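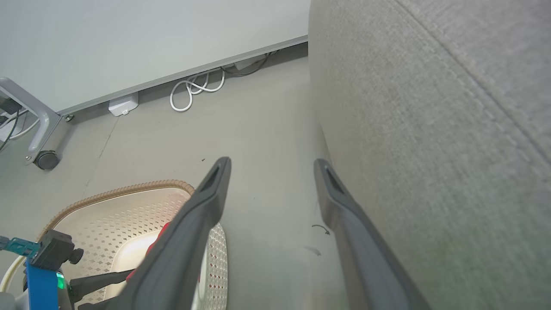 Figure 5.1 A two-fingered gripper held open near the floor, with cables along the wall and a perforated tray at lower left.

Chapter 5
Can a Machine Tidy a Room Yet?

Think back to the last time you picked up a living room. You probably did it while thinking about dinner, or talking on the phone, and if somebody had asked you afterward how you got the sock out from beside the couch, you would have had nothing much to tell them. Your hand went down and came back with a sock in it - and that was the whole story!

Getting a machine to do the same thing has kept a great many patient people busy for a great many years. Look again at Figure 5.1 and notice how close one finger is to the gray fabric. The coiled white cable by the wall is another worry, and so is the red object over by the tray, mostly hidden behind the other finger. A person sorts all this out at a glance, but a machine has to work out what is worth picking up, what should be left alone, and how to reach the one without snagging the other.

Aaliyah Robichaud spent a long October on this problem at Ollance, and we will follow her notes through much of the chapter. Her team logged 553 tries at lifting small things off a floor, of which 462 ended with the object in the bin. You may find that encouraging (I do, on most mornings), but please hold on to your opinion until Section 5.3, where we move the furniture and try again.

We begin with the fingers themselves, and with the plain question of how wide they ought to open.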